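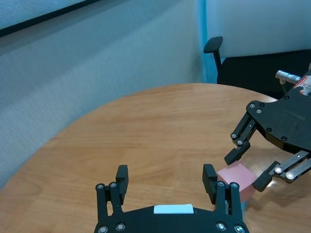 Figure 2. Two black grippers and a small pink cube on a round wooden table.

4.2 What the dinner is for

I went into the Ralville fieldwork thinking the annual dinner was the least interesting thing the association did. The Flina Elders' Circle runs a lunch club, a hospital visiting rota and a very lively choir, and I'd planned to write mostly about those. Then I sat down with the account books one wet April afternoon and saw that the dinner brings in 4000 dollars in ticket money, of which 1250 goes on the hall and 700 on the band. The food is cooked by members in their own kitchens and never shows up in the books at all, so I'd been missing most of it!

Once I started asking, everyone wanted to talk about the seating. Tables are drawn up by home village, and people who left the same village forty years apart end up passing each other the rice. One woman told me she had met her cousin's daughter that way (they had been living two bus stops from each other). Another said she only pays her yearly dues so she can sit at the Bakalis table, where the dancing starts before the speeches are over.

Tahmineh Nazari, writing about a similar club in Ellon, calls this sort of evening "a census with music". I like the phrase very much, though I think it makes things sound tidier than what I saw. Several members told me they stay away because of the seating. They had married out, or had fallen out with somebody in the eighties, and a table with a village name on it felt to them like a summons. Two of them turn up after nine, when the chairs have been pushed back and you can stand wherever you like.

The money matters too, and I don't want to skate over it. Whatever is left goes into the funeral fund, which stood at 3000 dollars when I left, and members know that figure by heart. When ticket prices went up, the argument at the lunch club was loud and went on for weeks, and it was nearly all about the fund. I come back to that argument in section 5, where I look at who gets to speak at meetings.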